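Small shops should stop apologizing for being closed

15 June 2025

There is a sign on the door of the fabric store on my block. Handwritten, taped at the corners. It says sorry we are closed today, so sorry for the trouble, please forgive us. Two sorrys and a forgive. For taking a day off.

I've been thinking about that sign all week and I'm mad about it. Mad at us, mostly, the customers.

Quick background if you don't live in Trevilberg. Main street is short. Bakery, fabric store, shoe repair, the hardware place, a used book shop that also sells lamps for some reason, a couple of clothing stores that trade spots every few years. Most of them are one or two people. An owner and a part-timer. An owner and a cousin. And for the last year or so the big argument in town has been hours. Why aren't they open later. Why aren't they open every day. Hutero is open every day, out by the highway, till late, and it has parking.

Well yes. Hutero has a whole staff and a schedule somebody in another city makes on a computer. The fabric store has one woman and a bad knee.

I grew up in a shop. My parents sold kitchen stuff – pots, knives, the good dish racks – and they were open seven days for most of my childhood. People tell me that as a compliment, still. Your folks were always open! They were. They also ate dinner standing up behind the register and missed pretty much every school thing I ever did. My mother had one winter coat for the store and it had price stickers stuck to the sleeves all the time. I don't say this so you'll feel bad for me, I had a fine childhood, lots of cardboard boxes. But I know what always open costs and who pays it.

And did it make them rich? No. The extra day brought in almost nothing. A guy returning a lid. Someone asking for change for the laundromat. The same people who came on the slow day would of come the day after. My father worked it out on the back of an invoice once, looked at it a long time, and then opened anyway because he was scared. Scared that one person would pull on the locked door and never come back.

That's the thing I want to get at. The fear. I talk to owners here and they all have it. They think we're going to leave them over one locked door.

Are we? Some of us, sure. I read the comments on the town page. Back in March the bakery cut its afternoons and you'd have thought they poisoned the well. "Guess they don't need my money." "This is why I shop at Hutero." People who, I would bet my car, bought one roll there in the past year. The bakery starts at an hour when the rest of us are drooling on a pillow. By two in the afternoon the bread is gone. What did we want them to do, stand there and guard the crumbs?

What really gets me is how much we forgive the big guys. I spent most of a morning on hold with Henao over a delivery that went to the wrong address. Got cut off, called back, got told it was my fault. I ordered from them again the next week. Didn't even think about it. Then I walked to the shoe repair, found it closed for lunch, and was grumpy all the way home. For lunch! A man eating a sandwich!

We hold the one person to the standard of a warehouse, and the warehouse to no standard at all.

OK. The other side, because there is one. Plenty of people here work shifts. If you get off at seven and every shop is dark by six then main street just isn't for you, and it's no good some writer with a loose schedule telling you to be patient. I get that. My sister in law is in that exact spot and she buys everything online and doesn't lose sleep over it, nor should she.

But look at what fixes that. It isn't every shop open all hours. It's picking one late evening, the same one, all of them together, and closing some dead morning to make up for it. They do this over in Sirkavus. I went. Lights on, people out walking, a line at the hot dog stand. The shoe store had more folks in it than I've seen in ours all spring. And the next morning the whole street was shut and nobody seemed to mind, everybody knew. It was printed on a card in every window.
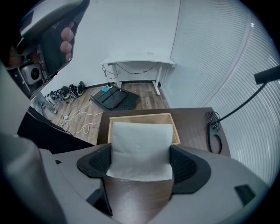 A card costs nothing much. Print 500 of them, hand them out, put one by the register. Same hours, every week, and stick to them. Thats the part owners have to do, and I'll be blunt, some of ours are bad at it. The book and lamp shop keeps hours like a cat. I've walked over there on three different afternoons when the sign said open and it wasn't. I love that shop and it drives me nuts. Short hours are fine. Mystery hours aren't. If you want customers to respect your time off then you have to tell them when it is.

After that it's on us. Read the card. Plan a little. Buy the thread a day early. If the door's locked, go get a coffee and come back tomorrow, you will live.

And quit with the comments. There are over 1000 people on that town page and most never post a word, so the owners only ever hear from the cranks. If you like that the bakery exists, say so on there. Or go in before the bread runs out and say it across the counter, better yet.

As for the fabric store, I went by again this morning. She was open. I bought two yards of something blue I have no use for and told her to take down the sign and put up one that says Closed. Just the one word. She said she'd think about it, but she'd probably leave one of the sorrys in.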